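Setting Up Your Drulten Dish Rack
Section 3: Finding It a Good Spot

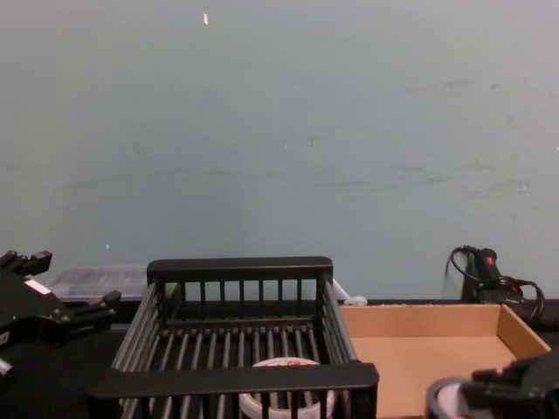 Farzad Farahani, writing to us in May, said he wished he'd known to turn the rack before loading it — he had the back panel facing the room for weeks and kept reaching over the bars for his cups. So let's take the placing slowly, and you'll only have to do it once!

1. Clear a flat stretch of counter or table, and wipe it down (crumbs under the feet will make the rack rock a little).

2. Set the rack down with the panel of vertical bars toward the wall and the front rail toward you. The floor rods should run from front to back.

3. Leave a gap of two inches behind the back rail, so air can move and your wall stays clean.

4. Press gently on each corner. If one lifts, turn its foot until the rack sits level.

5. Rest round containers and tubs on the rods near the front, where they're easy to grab, and keep the back for plates, up to 10 of them.

Note: Hang on to the shipping box for the first few days, in case you'd like to exchange the rack for the wider Udero size.

Caution: Lift the rack with both hands, holding the front and back rails, and please take the dishes out first. Keep corded tools and appliances well away from dripping dishes.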